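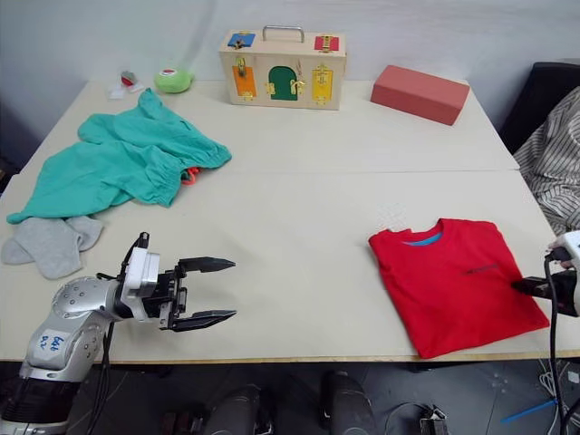 *Huiling Shi, equipment lead, Skotholm project*
*Progress report to the Abdel Rahman Fund, 17 May 2023*

The two-arm station is in daily use and most of the equipment line of the grant has been spent or committed. What remains is $2,768. This report covers what we bought, what we are holding back on, and two changes to the plan that need your approval before we place orders.

## Where the work stands

The station was planned for three kinds of task: folding clothes, picking up small objects, and working latches and bolts. All three are running on the same table. We had planned to clear the table between task types, and the original budget included shelving next to the station for that purpose. In practice the team leaves several things out at once, so that an arm has to work on a T-shirt with trousers, a toy or the latch board nearby. We think this is better practice for the system and it saves reset time, so the shelving was never ordered.

We completed 104 sessions in the reporting period. T-shirts are the most reliable garment. Trousers with elastic waists are slower and still need a person to start them flat on many attempts. Socks are easy to grip and hard to place. On the latch board, the hook and the sliding bolt are coming along. The padlock has been left for later, as it needs a finger shape we don't have yet.

None of this changes the goals in the grant agreement. It does change what wears out, and that is where the money questions come from.

## Purchases made

**Arms and wrist modules.** Both arms were delivered by Trukanley within the quoted price. One wrist module had a loose connector on arrival and was exchanged under warranty at no cost to the grant. There is one open point: Trukanley charges for a yearly calibration visit, which we had understood to be included in the first year. Their reading of the contract is that it is included only if the arms are mounted on their own stand, and ours are not. I have asked for this in writing. If they hold to it, the visit comes out of our operating budget and does not touch the fund's money.

**Grippers.** We use Skivier parallel grippers on both sides. They were the cheaper of the two options we tested, and the narrow finger tips have been good for getting under a hem. The tips wear faster on the latch work than on cloth. We bought 24 spare pairs of fingers at the start, expecting them to last until the end of the grant. They will not. At the current rate we will run out in November.

**Cables and power.** Bought as planned. The cables from the arms run down past the edge of the table to the floor, and we have had two stoppages from a connector being pulled when a chair was moved. Right-angle connectors and a cable tray are on the list below.

**Clothing and objects.** Nearly all of this was bought secondhand or brought in by staff, so the line is well under budget. I would like to keep the remainder of that line open. Clothes stretch and lose their creases after many folds, and a shirt that has been folded all month is easier than a new one.

## Changes we are asking for

### 1. A one-piece tabletop

The present table is made of two sections pushed together, with a seam across the middle. When a garment is dragged over the seam, a hem or drawstring can catch, and the height difference between the sections shifts slightly whenever somebody leans on one side. We have tried tape and shims. Tape lifts after a few days and adds an edge of its own.

A one-piece top in the same size and a similar light color has been quoted at $1,037, delivered and fitted to the existing legs. We asked for the same color because the recordings made so far all have a light surface, and a dark one would mean repeating some of the early work. The arms do not have to be removed for the fitting, but the station would be out of use for two days.

I recommend approving this. It was not in the original plan because we had expected to use the existing furniture for the whole grant.

### 2. Move the third-arm money to spare parts

The proposal included an option for a third arm, to be used as a standby if one of the first two failed. We took this option seriously and got a quote. I no longer think it is a good use of the money, for these reasons:

- A failure so far has meant a wrist module, a cable or a finger. None of the stoppages came from the arm itself.
- A standby arm would need its own mount, calibration and storage, and we have no dry storage on the same floor.
- Trukanley will ship a loan arm in five working days if ours goes back for repair.

The option was funded as a deposit only, and the deposit has not been paid. We ask to use that amount, which is part of the $2,768, for spare parts.

## Proposed order list

If both changes are approved, the orders would go out in this sequence:

1. Tabletop, one piece, fitted.
2. Skivier finger pairs, standard tip, enough to carry us to the end of the grant.
3. Skivier finger pairs, hardened tip, a small trial lot for the latch board.
4. Right-angle connectors and a cable tray for the underside of the table.
5. One spare wrist module, if money is left after the first four.
6. Printed asset labels to replace handwritten ones.

The first four items fit within the remaining balance on the quotes we hold. The wrist module fits only if we take a refurbished unit. Skivier's quote on fingers is valid for sixty days and I would like to use it, as their price list goes up in the summer.

The asset labels are a very small cost but I have listed them because your equipment rules ask for a durable mark on every funded item. Paper labels written by hand rub off and are easy to misread. The inventory will be checked against serial numbers when the new labels go on, and a corrected copy sent to you.

## Staff time

Equipment work has taken more of my time than planned. The plan had half a day per week for purchasing, repairs and inventory. It has been closer to one full day, mostly spent on chasing deliveries and on the connector faults. I expect it to come down after the cable tray is in. No extra staff funding is requested.

Training went as planned. Every operator can now change fingers and restart a stopped arm. Replacing a wrist module is still limited to two people, and a third will be trained when the spare arrives, or on one of the current arms if we do not buy the spare.

## Risks we are watching

Delivery times are the main one. The tabletop supplier quotes three weeks and the fingers take four. If approval comes after the summer break, the finger order could arrive after the present stock is gone, and we would have to stop the latch work and keep only the clothing tasks running.

The calibration dispute is small in money but could cost us a week if the visit is not booked in time. I have reserved a slot and can cancel it without charge.

Room temperature was raised as a concern in your comments on the last report. A logger has been placed next to the station, and the readings will be attached to the next report when we have a full season of them.

## What we need from the fund

- Written approval for the tabletop.
- Written approval to move the third-arm deposit to spare parts.
- Confirmation that a refurbished wrist module is acceptable under the equipment rules.

Quotes and the current inventory are in the shared folder under Skotholm, equipment. Questions about any line can come straight to me.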